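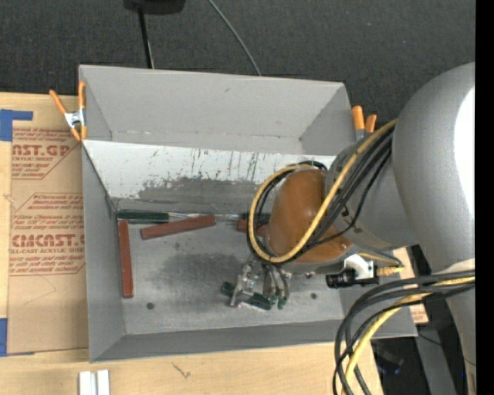 The gray bin at the end table, one morning in May.

I slept badly and came in early, before seven. The lights over the benches were still off, so I made coffee first and stood by the window until Gavin arrived with the keys for the tool cabinet. He asked if I was ready for the last week of the old way of working. I said yes, but it was a polite yes.

For the people who read these notes and do not know my work: I prepare repair kits at Grolten. A kit is a bag or a box with the right hand tools and metal parts for one job, and it goes out to the service people on the road. I have done this for nine years. My first teacher here was Gonzalo Barroso, who is now retired, and he taught me to take the screwdriver with the left hand and the bar with the right, so that the two hands never wait for each other. I still do it so. When I am tired my hands do it without me.

Now the arm is learning the same thing at the end table. It takes green-handled screwdrivers and reddish bars from a gray bin, which has a clamp with orange grips on each side. I write down these things because I look at them all day and I want to remember them later, how it was in the beginning. There is a sheet of acrylic lying next to the bin, still in its brown paper with the red letters, and every time I pass I read CELL-CAST ACRYLIC SHEET like it is a sign in a station.

Homa Bakhtiari gave us the plan after the morning break. She is a fair person and she speaks slowly when the news is important, which I appreciate, because my English becomes worse when I am nervous. The plan is this. From next week the arm makes the simple kits, those for Kerslake and for Zivitz. The mixed kits stay with us, and also everything that comes back from customers. Last month we made 2,267 kits, and she showed on the wall how many of them are simple. It was a bigger part of the column than I had believed. I had always thought of my work as mostly difficult.

Aksel asked the question that we all had in the mouth, if somebody will lose the job. Homa said no one this year. Then he asked about next year, and she said she does not know, and that she will not promise what she does not know. Some people did not like this answer. I liked it more than a promise, but at lunch I noticed that I did not finish my soup.

In the afternoon I had my second training. There are 3 of us who learn to look after the arm, myself and Aksel and a young woman from receiving who learns faster than both of us together. We learn to stop it, to clear the bin, to put the tools back, to start it again, and to write in the log what was wrong. The writing takes the longest. In the old work, when I dropped a screwdriver I picked it up and that was the end of the story. Now a dropped screwdriver has a line in a table with the time and a code. I used code 4 when it should have been code 6, and Gavin corrected me in a friendly way. He said he did the same in his first week.

What I find hard is the standing. Before, I was also standing, but I was moving — a step to the shelf, a step back, turning, bending. Now I stand and watch another one do it. My back hurts in a new place. Gavin says the pain in his wrist is gone since he stopped packing in the winter, and I believe him, I remember how he held the cup with two hands. So it is not only bad. I want to be just about this.

I also catch myself giving advice to it. When the gripper goes down to a green handle I say quietly in my own language, a little more to the left, a little more. Aksel heard me and laughed, and after one hour he was doing it too, in Danish.

There is one more thing from the training that I want to keep. The instructor from Skumine asked me how I decide which screwdriver to take first when several lie together. I opened my mouth and had no answer. I have taken these things out of bins all these years and I could not tell him how. He gave me a bin and asked me to do it slowly, and I did it slowly, and it felt like walking down stairs while thinking of my knees. In the end I said that I take the one which is most free. He wrote it down in his notebook with a line under it. I was a little proud, I must say, and on the bus home also a little sad, and I could not separate the two.

I called Gonzalo this evening and told him. He wanted to know if it uses the left hand for the screwdriver. I said it has only one hand. He was silent for a moment and then he asked what I am paid for the training hours, and if it is in writing. It is not in writing. I must ask Homa tomorrow, before the break, when she is alone in the office.

Also for tomorrow: bring the thicker socks, give Aksel back his umbrella, learn codes 4 to 8.

Ilir Kos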